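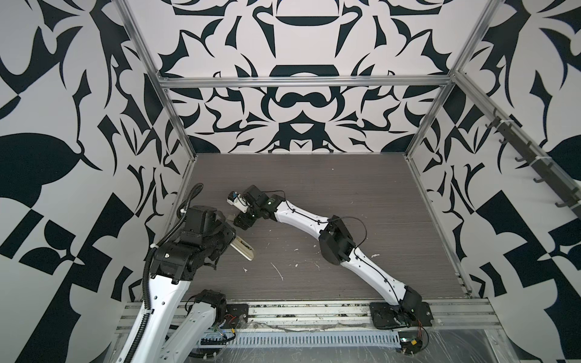

I've been recording demos for our two-arm wiping task since August, and I keep getting asked how I set up a session, so let me write down the routine I've settled on (at least for now!).

## Before you record anything

Pick one task and say it in one sentence. Mine is "pass the block from the left arm to the right arm." If you need an "and then" you've probably got two tasks, and I'd record those separately.

Next, home both arms and do a few practice runs with recording off. My first handovers of the day are always jerky, and I don't want the model learning my pre-coffee driving.

I use patterned walls around the workspace and swap the prints between batches, an idea I picked up from the folks at Molereo. Our first policy, Weston, got way too attached to one plain background.

## Recording

1. Put the block down somewhere new. Turn it a bit, too.
2. Start the episode, then wait a beat before moving.
3. Grab with the left gripper and bring the block toward the middle of the table.
4. Bring the right gripper in slowly. Close it fully *before* you open the left one!
5. Back both arms off, then stop.

I cap episodes at 300 steps and record 36 per batch, then take a break. My hands get sloppy after that, and you can really see it in the data.

## Keep or toss?

Fumbles where you recover are worth keeping – tag them "recovery" and move on. Drops that end the episode go in a separate folder. I tossed all of mine early on and I still regret it.

Once I had 256 clean episodes I ran a first training pass, just to see where the arms hesitated, and recorded more from those spots.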